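February, evening

Back on the Skerelell task set after a week on calibration. The target from Pravesh Van Wyk is 1310 demonstrations of plate handling in simulation before the first training run. He wants them split across the transfers we care about: shelf to stand, stand to nest, nest to instrument tray, and the reverse of each. The instrument transfers are the ones we are short on.

Started the collector at 7 in the morning with the scripted planner doing the easy transfers and me on the teleop controller for the rest. The planner is fast but its paths look the same every time. Pálfi's argument is that a policy trained mostly on planner output will copy the straight vertical approach and have no idea what to do when it arrives a little off. I agree with him, so the teleop share goes up. Each episode I take over now begins from a random wrist offset, and I correct on the way in.

Changed the episode format in the afternoon. Joint positions, gripper width and the camera streams are now written against one clock. Before this the gripper width lagged the video by one step, and a closing event could be labeled before the fingers moved. The old episodes can be repaired by shifting one column. I wrote the script but have not run it on the full set.

Renders saved from the current build:

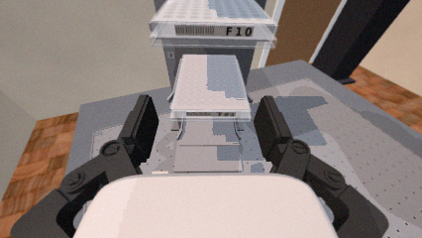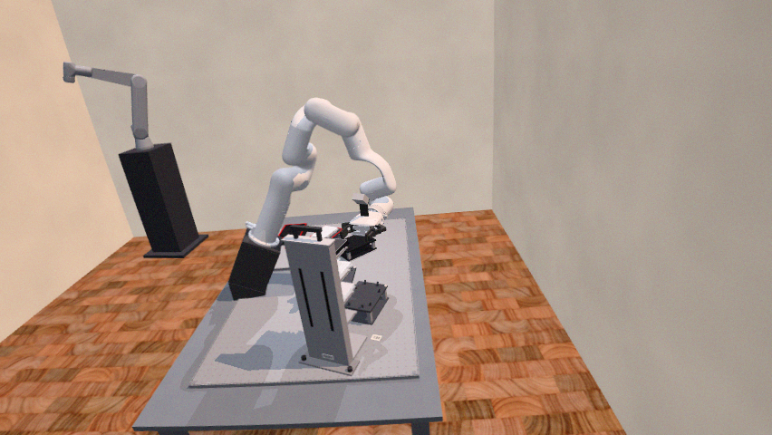
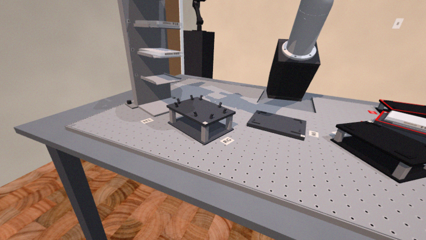
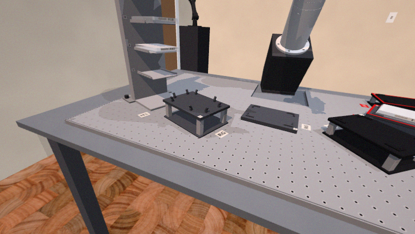 Simulated cell, four viewpoints. The first is the close view over the gripper, with the plate labeled F10 in the tray at the top.

The close view matters most for the final part of a grasp. With the pads open wider than the plate there is some room for sideways error, and the policy has to learn to center before it closes. I have been rejecting any episode where one pad touches early and pushes the plate across the nest. Pravesh would keep them and mark them as recoveries. He may be right, but then they need their own tag, and the tag has to be in the file before anyone trains on it.

The clear nest is a nuisance. Its edges are faint in the render and the depth channel goes straight through the legs. I tried giving it a solid material for depth only and leaving the color image alone. The numbers look sensible, but a real depth camera would not return clean values there either, so I reverted it and added noise to that region instead.

Lighting randomization is still too narrow. Wall color and floor texture vary well enough between draws. Shadows on the breadboard do not vary much in softness, and I want harder ones in the mix. Dremport's renderer exposes a light size parameter that we have never touched. Set it to sample over a wide range from tomorrow.

Episode length is capped at 90 seconds. Most of the teleop ones finish well inside that. The long ones are nearly all lid handling, where I hesitate over the approach, and a hesitation is a poor thing to teach. Trimmed the pauses by hand on 4 of them to see how long it takes. Too long. It needs a velocity threshold and a script.

Clalteo asked again for the label schema. Sent the draft with shelf level and plate orientation as separate fields – they had been one string, which broke the parser whenever a level was left blank.

Tomorrow: run the column shift on a copy, check the clock on both arms, add the recovery tag, more tray insertions.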